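How to fold and store the winter bedding in a small bedroom

Every year in February I start to look at the thick bedding and think that it must go away soon. In our bedroom there is place for one bed, one dresser and one narrow cabinet, so when a quilt comes off the bed it has to go directly to its bag, or it will live on the floor for a month. I have made this job many times in a bad way. Now I have an order which works for me, and I write it down step by step.

What you need

One big storage bag for each thick piece. I use the Brirka bag with the wide zipper, but any bag of breathing cloth is good. Plastic bags without air are fine for synthetic filling, but I do not keep cotton or wool in them.

Three or four soft straps, or long strips from an old sheet. Do not use rope, it leaves marks.

A laundry basket for the clothes which you will find on the way. You will find clothes.

Paper labels and a pen.

Step 1. Let the bedding air

Take off the covers and wash them. Open the window and leave the quilts and the mats spread over the bed for 6 hours, and turn them one time in the middle. If the day is rainy, wait for another day. A quilt can feel dry on the outside and still keep moisture in the filling, and after some months in a bag you will smell it. I lost a good wool blanket this way, it was a present from my aunt and I still feel sorry.

Step 2. Make free space before you fold

This is the step I always wanted to jump over. A double quilt needs the whole bed for folding, and if the bed is full of sweaters you will fold it in the air and it will come out crooked. Put everything that is wearable into the basket, also the things from the top of the dresser if they start to slide down. Do not sort them now. Sorting is another job, and if you begin it you will sit on the bed with old T-shirts until the evening.

Step 3. Fold in three, then roll

Lay the quilt flat. Fold the left third to the middle and the right third over it, so you get a long strip. Press it with your arms from one end to the other to push the air out. Then roll it, starting at the end which is far from the opening of the cover, if there is a cover. Roll slowly and put your knee on it when it wants to open again.

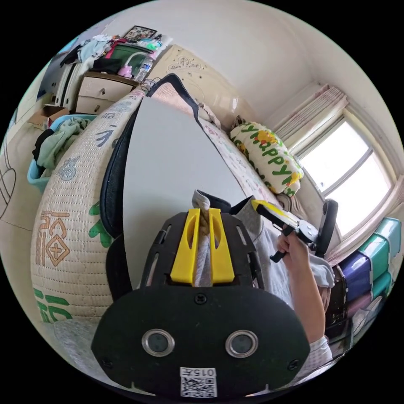

When the roll is ready, tie it in two places, not very strong. The filling should be held but it should not have a waist. For a thin mat one strap is enough. If the mat is quilted, fold it with the nicer side inside, because the outside side will rub on the bag.

A mattress cover with a thick weave does not like to be rolled tight. I fold mine in four and lay it on the top of the other things, with nothing heavy over it. If it has a printed picture, try to put the fold lines beside the picture and not through it. After a long time in a fold, the color can become weak on that line.

Step 4. Fill the bags

Stand the roll on its end and pull the bag down over it, like a sock. It is much easier than pushing the roll inside. Then turn everything over and close the zipper. If the zipper must be forced, take the roll out and press it again. I broke one zipper and the repair cost almost the same as a new bag.

Write on the label what is inside and for which bed. "Thick quilt, big bed" is enough. Put the label on the short side, where you can read it when the bags are in a pile.

Step 5. Find the place

Under the bed is good if the floor is dry. On the top of the cabinet is also good, but only for light pieces. I do not recommend a cardboard box directly on the floor, because cardboard takes moisture. If you have only a box, put a piece of wood or two old magazines under it.

Leave a hand of space between the bags and the outside wall. In our old apartment I pushed everything to the wall and in autumn there were gray points on one bag.

Step 6. Go back to the clothes

Now you can sort the basket. I make one pile for washing and one for the drawers, and I put them away the same day. The top of the dresser I wipe with a damp cloth before anything returns there.

In summer, open the bags once and let the quilts breathe for an afternoon. You do not need to unroll them completely, only open the straps.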